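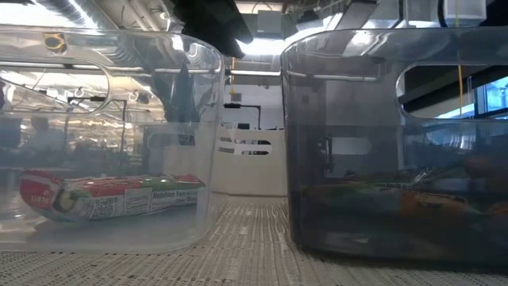 Snack bins, clear one and grey one, one packet in each so far.

Right, snacks. The two bins are for the Drurkow trip and we need them filled before March 13, 2020, so please have a rummage in your cupboards. Shop bought only, sealed, label still on - Liis Kairys has to read the ingredients for the allergy list and can't do that from a packet somebody has tipped into a sandwich bag.

Clear bin - outward journey. Grey bin - coming home. Please don't mix them up, last September everything got eaten before we reached the motorway and the return coach was not a happy place.

What we're after: crisps, cereal bars, crackers, dried fruit. No nuts. No chocolate, it melts. Nothing in glass. Flat packets go in best, lay them down and they stack.

We need 200 packets all told, so if every family can manage 3 or more we are nearly there. Multipacks very welcome, just take the outer bag off frist. Bins have handles so they can be carried out to the coach by whoever is nearest.

Can't get to the shops? Give Karabo Modise a couple of quid and she'll add it to her order. Hsin-yi Huang has the list of who has brought what, tell her when you drop off so you get ticked.

Also still short of 20 water bottles. Names on them please.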